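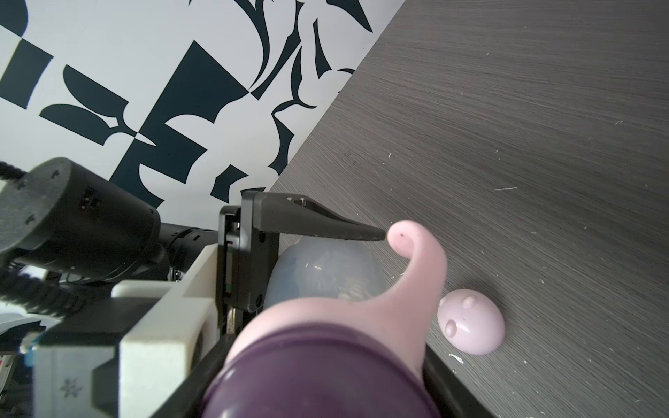

Toltidville's group said on the course page that a tidy-up project is mostly just moving toys about, and I did laugh, but we got a whole report out of it! Ours was the table by the patterned wall, and I wanted the small bits sorted before anything big.
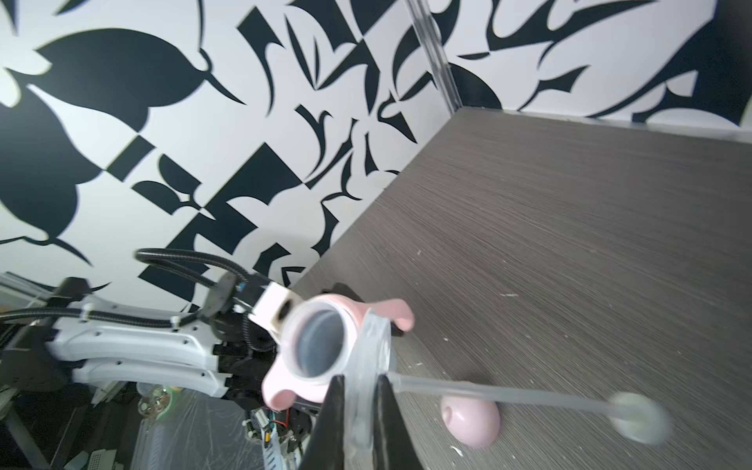 Provstead Interiors Club, Student Projects

Pink things were my job (cups and so on). We had 20 minutes a go and did 8 goes, and I still kept changing my mind about where stuff should live.
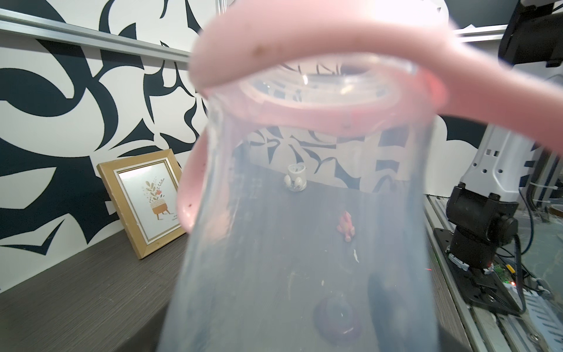 Last changed: 18 Apr 2022

The plant print stayed leaning on the wall as I like it there. See-through tubs won our vote 13 to 2, handles being the big selling point. In May we try shelves.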